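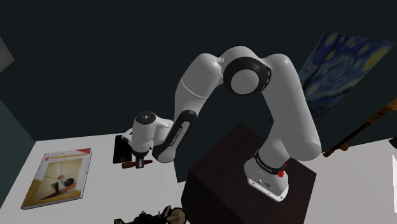
White arm on a dark base, rendered.

July 29, 2020

Thread on cutting my electric bill. I rent a one-bedroom in the Cordero building, second floor, west side. Electric is on my own meter, gas is in the rent. I've been reading the meter myself since winter and a few people asked for the notes, so I'm putting them in one place.

Last July I used 334 kWh. This July is going to close at 188. Same apartment, same person, same window unit. It was a hot month both years. I didn't look up the exact temperatures, so take the comparison for what it is.

First thing I did was find the meter. In my building they're in the basement next to the laundry room and the labels are faded. Mine said 2D. I live in 2B. I switched off everything I own one evening, went down, and looked for the one that had stopped. The one marked 2D had stopped. I told the management office and they put on a new label the next week.

If your meter is digital it probably cycles through a few screens. You want the one with kWh next to it. Write that down with the date and time. Do it at the same hour every time or the daily numbers jump around and you'll chase things that aren't there.

I use a paper notebook. I tried a spreadsheet and stopped filling it in after a week and a half. The notebook hangs on a string by the door. Date, time, reading, difference from last reading, one or two words if something was unusual. "Oven on all day." "Away."

Oven is electric in my place even though the heat is gas. I forgot that myself for a while and couldn't figure out my weekends.

The biggest single thing was the old fridge in the closet. It came with the apartment and I kept drinks in it. I bought a plug-in meter and left it on the fridge for three days. It ran nearly all the time. Door seal was stiff and split at the bottom corner. Unplugged it, the landlord took it away, and I have a closet again.

Second was the air conditioner. It's a Dreno window unit, nothing special. I used to leave it on low when I went out so the place would be cool when I got back. Now it goes off when I leave. The bedroom takes maybe half an hour to feel okay again, and I eat dinner in the other room anyway.

I also washed the filter. It was gray all the way through. Warm water, a little dish soap, let it dry on the towel rack. I do it on the first of the month now, same day as rent.

West windows: I put up heavy curtains and keep them closed from lunch until the sun is behind the building across the street. It's dark in there and I don't love it. The wall by the window used to be warm to the touch at six in the evening and now it isn't.

Things that made little or no difference for me: unplugging phone chargers, swapping the last two bulbs (the rest were already LED), turning the microwave off at the wall. I did all of it and couldn't find any of it in the notebook. I plugged the microwave back in because I missed the clock.

The cable box was a surprise. It drew almost the same power off as on. I sent it back in the spring for other reasons, so I can't say how much of the drop belongs to it.

Akosua Kwofie upstairs has been doing the same thing and her numbers barely moved. She works from home and has two people in the place. She did find out her bathroom fan had been wired to run with the hall light. An electrician fixed that.

Cost of all this: the plug-in meter, the curtains, a notebook. The curtains were most of it. I haven't worked out the payback and don't plan to. They also block the streetlight.

Someone asked for the yearly number. From the January reading to the one I took this morning, 1838 kWh. I have nothing to compare it to because I didn't keep the older bills, and the utility's site only shows me the past year in a chart with no figures on it.

Thiện Hà asked about space heaters. I don't own one, the radiators here run hot. If you do, put the plug-in meter on it first and check that the meter is rated for the load. It's printed on the back.

Next up is the water heater, if I can get the office to tell me whose meter it's on. Will add to this thread when I hear back.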